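Subject: Re: [covel-benches] white top over the wood table -- worth doing?
List: covel-benches

On an evening in January, a list member in Prevach wrote:

> We have a wood table that is getting marked up, and small dark
> screws vanish in the grain. I'm thinking of laying a white board
> over it. Does it need fixing down? Does it have to match the table
> size? And where do you put the parts box so it stays out of the
> way of your sleeves?

We did this in the Mirkau room last fall and have kept it. I'll take your questions in order.

It does not need to be screwed down. Ours sits flat on the tabletop under its own weight. I put two strips of thin shelf liner under the back half and it has not crept since. If your table rocks, fix the table first, as the board won't hide it.

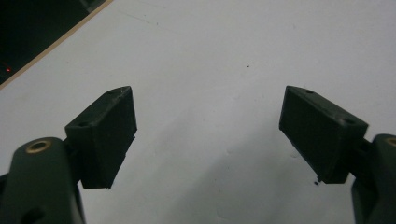 Color was the reason we bothered at all. The old tabletop was fine to write on but bad for finding things, and we lost a lot of small hardware on it. I would go with plain matte white and skip anything glossy. Dark parts show up well on it, and even the little screw holes and the chipped lower corner on that black block are easy to pick out against the pale surface. Glossy board throws the ceiling lights back at you.

As for size, no, it doesn't have to match. We used a leftover panel from Pathak and did not trim it. Measure your doorway before you order a big one -- ours is 121 cm long and it was a tight turn on the stairs.

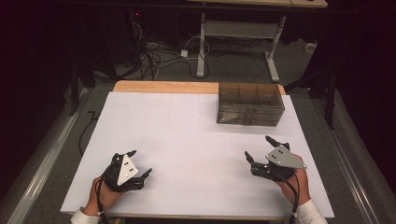

Page last changed: January

You will notice it sticks out slightly past the table on the left and right, and a narrow strip of wood still shows along the far edge. I like having the strip. The clear gray box with the small compartments lives at the back right, partly over onto the wood, well away from where your arms go.

The faint lines in the middle look like pencil. A soft eraser should take care of those. Skip the scouring pad, it leaves a dull patch that picks up dirt. 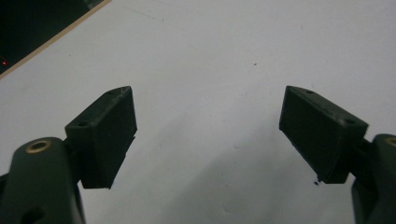 Cost and upkeep

The panel was 20 dollars and the liner came out of a drawer. Wipe it with a damp cloth at the end of the day. We turn the board over every 90 days or so to even out the wear.

If you want the other half of the Pathak panel, it is still behind the door in Mirkau. Reply to the list first, the Covel bench had asked for it too.

--
covel-benches mailing list
To leave the list, send a blank message with "unsubscribe" in the subject line.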